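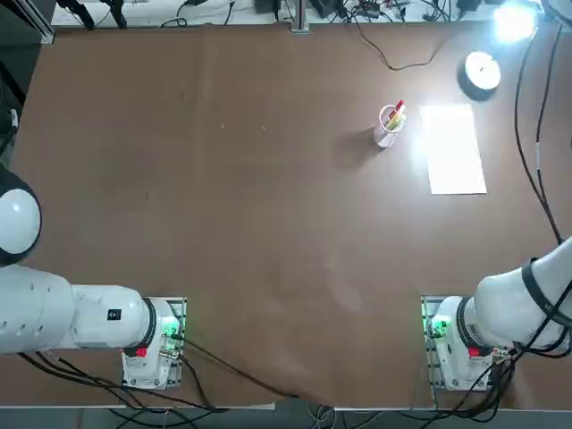

About Metside Evening School

Metside is a small adult evening school. Languages, bookkeeping, basic math, and a sewing course that fills up before anything else. We teach grown-ups who work during the day, mostly, plus a handful who used to and now have time. No entrance test. No uniform either, people do ask.

We're on the second floor of the old Aguirre building, door on the side street. The front entrance belongs to the dentist. Please don't ring the dentist.

How we got going

Izzati Hidayat started with one class, conversational Spanish, in a borrowed room over a shoe store on Dratavbridge Road. Four students the first night and one of them had the wrong address but stayed. She ran it alone for two terms. Then Haziq Majimbun came on to teach bookkeeping and ended up doing the timetable as well, which he still does, on paper, in pencil.

We moved to the Aguirre building one July — hottest week of the year, no elevator, a piano. The piano is still here. It needs tuning.

Last year 330 people took at least one course with us. Some of them took five.

What we teach

Spanish, Malay and French, beginner and intermediate
English for newcomers, mornings as well as evenings
Bookkeeping one and two
Math refresher, fractions up to basic algebra
Sewing and alterations
Writing for work (emails, reports, cover letters)

Classes are capped at 15. Sewing is smaller, depends how many machines are back from repair. Most courses run ten weeks, one evening a week, two hours with a break in the middle. The break is longer than it says on the schedule. Bring a mug.

Not on the list? Ask anyway. Malay only happened after six people wrote to us in the same month and Izzati said fine, she'd teach it herself.

Who's who

Izzati Hidayat — head of school, Malay, intermediate Spanish. Best reached by email. Office hours are before evening classes, knock first.

Haziq Majimbun — bookkeeping, timetable, room changes, anything to do with keys. If your class has moved and you can't find it, Haziq moved it.

The rest of the teaching staff changes a little from term to term, names are on the course sheets at the desk. All of them have taught adults before coming to us. We're fussy about that. Teaching a tired forty-year-old at eight in the evening is its own job.

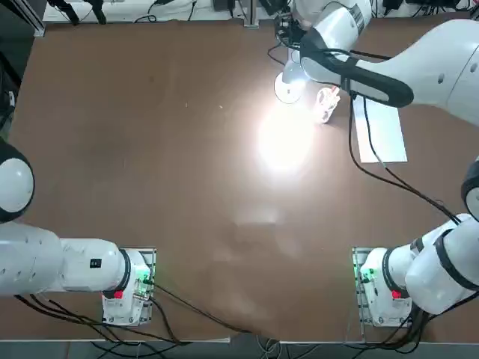
Fees and help with fees

One price for every ten-week course, printed on the course sheet. Pay in full or in three parts. There's a hardship fund, some 4,000 dollars a year, and we would much rather it got used than sat there. One page form, no interview. Ask for it at the desk or email and we'll send it. It goes only to Izzati and it stays with her.

Refunds in full up to the second class. After that talk to us.

The library

682 books at the last count, not including whatever is out. Mostly readers and dictionarys, a good shelf of cookbooks in French, some novels. Current and past students can borrow, three at a time, write it in the notebook. If you've had the big red Spanish dictionary since spring we'd like it back please.

Getting here

Bus to Jevilum Square, then a short walk past the pharmacy. Street parking is free after six but goes fast. The side door locks itself once evening classes have started so if your running late, press the top bell and wait a minute, someone will come down.

No elevator yet. If stairs are a problem tell us when you sign up and we'll put your class in the ground floor room.

Page last updated January 25, 2024. New course sheets are at the desk now.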